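Dos mil seiscientas ochenta y una veces

15 de mayo de 2019 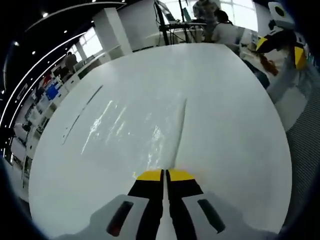 Llevo todo mayo enseñándole a una máquina a recoger cosas de una mesa, que es más o menos lo que mi madre intentó conmigo durante dieciocho años y con presupuesto parecido. El procedimiento no tiene misterio: agarras la pinza por el mango, acercas los dedos al objeto, aprietas, levantas, sueltas donde toca y vuelta a empezar. Cada una de esas vueltas es una demostración, y el modelo se alimenta de demostraciones como otros de pipas. Lo que más miro en todo el día son las dos puntas amarillas, juntas justo encima del tablero blanco, y ya sueño con ellas. El tablero también se deja notar, porque brilla: a la izquierda de la costura las luces del techo se reflejan en manchas plateadas de forma rarísima, y me he pasado una semana discutiendo con Ansel si eso es un defecto o una virtud.

Ansel Thibodeaux sostiene que es una virtud. Dice que en las casas de la gente hay reflejos y que el modelo tiene que curtirse. Yo sostengo que en las casas de la gente hay también niños, gatos y sopa, y que por algún sitio habrá que empezar. Quedamos en grabar la mitad de las tandas con las luces encendidas y la otra mitad con lo que entrase por las ventanas, que en mayo es bastante hasta media tarde y luego ya es fe.

El plan original, el que está en el documento de Vovia con su portada y su índice, pedía 100 demostraciones por objeto. Parece poco hasta que coges el mismo vaso por vez treinta y siete y te das cuenta de que lo estás cogiendo exactamente igual que las treinta y seis anteriores. Ahí está el problema de verdad de este oficio, si es que es un oficio. La persona se aburre, el aburrimiento produce movimientos perfectos y el modelo aprende que el mundo es un vaso que siempre está en el mismo sitio con el asa a la derecha. Después le pones el asa a la izquierda y se queda como mi tío delante del cajero.

Para evitarlo, Citlali Ocampo preparó unas tarjetas con instrucciones. «Empieza lejos.» «Entra por la izquierda.» «Falla el primer intento y corrige.» Esta última es mi favorita, porque resulta que fallar a propósito es dificilísimo. Mis fallos salían teatrales, de villancico escolar. Los fallos buenos, los que luego sirven, son los que cometes a las seis de la tarde sin querer, y esos durante dos semanas los estuvimos tirando a la basura por no cumplir el protocolo. Carla Masri los rescató de la carpeta de descartes. Había 474. Se quedó con los que terminaban bien, aunque fuera a trompicones, y los metió en el entrenamiento con una etiqueta aparte, «recuperaciones». Los demás siguen en la carpeta, que nadie se atreve a borrar.

Lo de las etiquetas daría para otra entrada. Jelau, el programa con el que anotamos, nos obliga a escribir una frase por demostración, y cada cual tiene su estilo. Mei Kincaid pone «coger bloque». Yo, al parecer, puse una vez «tomar el bloque con cierta desgana», y tuve que volver a anotar la tanda entera. Ansel escribe en un español que aprendió de su suegra y usa «apañar» para todo. Si algún día el modelo llega a hablar, va a hablar como una mesa de Nochebuena.

También aprendí a no moverme como un robot, cosa que a nadie en su sano juicio se le ocurre hasta que se ve grabado. Los primeros días iba despacísimo, con mucha solemnidad, como si llevara la corona de alguien. Mei me pasó dos vídeos míos seguidos y me preguntó si me dolía algo. Ahora voy a velocidad de persona que recoge la cocina y quiere sentarse, y las trayectorias salen mucho mejor. Me duele la muñeca, eso sí. Hacemos tandas de veinte minutos y cambiamos de mano, aunque con la izquierda mis datos tienen un temblor muy personal.

Total a fecha de hoy: 2681 demostraciones válidas. La última evaluación dio un 68 por ciento de aciertos con objetos que el modelo ya conocía. Con los que no conocía prefiero esperar a la siguiente ronda, porque Carla sospecha que el lote de prueba estaba mal mezclado y yo he decidido creerla con todas mis fuerzas.

La semana que viene empezamos con telas. Citlali ha traído una bolsa de trapos de su casa y ya he perdido una apuesta sobre cuántas maneras hay de doblar uno.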